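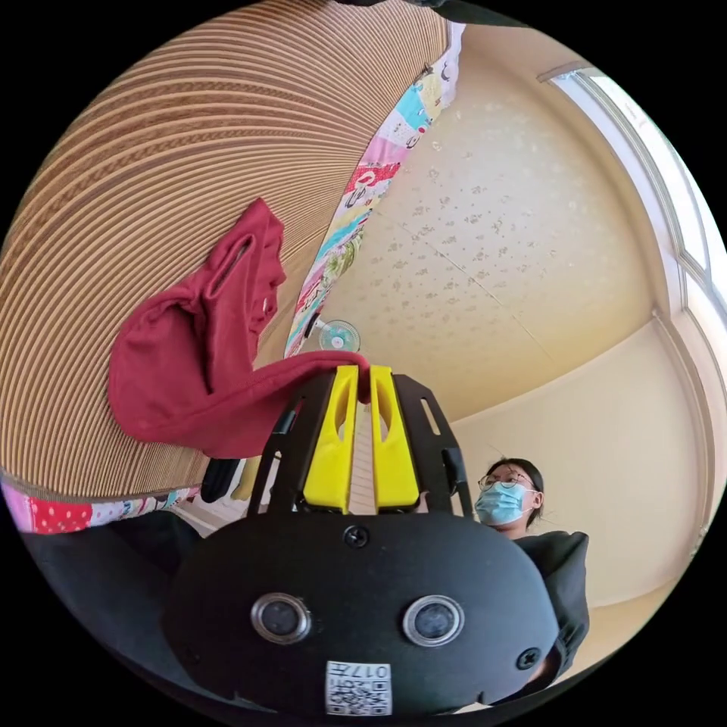
Unit 017, fingertip grip on a corner of the red cloth.

June 20, 2023 – gripper 017, finger and lens check
Entry: P. Minhas. Copy to Chidubem and Vojtěch.

Carried over from April: 017 closes fully on the bench gauge but was logged twice for letting go of thin cloth. Yasir had already swapped the left finger. Did not touch it again before today's checks.

Order of work:
Lenses wiped, dry tissue only. Bezels tight.
Housing screws checked by hand. Top center one took a small turn. Lower right was fine.
Bracket arms checked for play against the fingers. None on the right. Slight on the left, gone after reseating.
Label left as is, still scans.

Opening at full release reads 40 mm. After reseating the left finger it reads 39 mm. Drestau sheet allows either. Wrote 39 in the unit file so the next person does not chase it.

Finger faces: the yellow parts are the Plendirero print, second batch. Edges at the slot are a bit rough, no cracks. Ea wants the inside faces scuffed with 225 grit. I would hold off until we have numbers from an unscuffed pair – otherwise we cannot tell what the reseating did.

Cloth handling: corner pinch first, then the folded strip. For the corner, approach with the tips only and keep the bracket off the material. For the strip, open fully and bring the fingers down on either side before closing. Squeezing early pushes the fold up and the top layer slides.
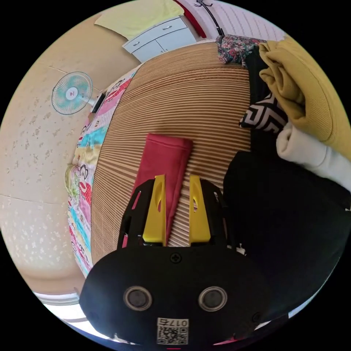
017 at the table, folded red strip between the fingers.

The ribbed surface is a nuisance for low approaches. Fingertips want to follow the grooves when dragged across, so lift and re-place. Same note exists for 014, never copied over.

Cycle counter read 900 at the start of the session. Next full strip-down is due by the Duvus schedule, not by count. Vojtěch to confirm which one we follow, the two sheets disagree.

Open:
– left finger play, recheck after next use
– scuffing, Ea and Chidubem to decide
– spare bracket screws, ask Awan, we are down to the short ones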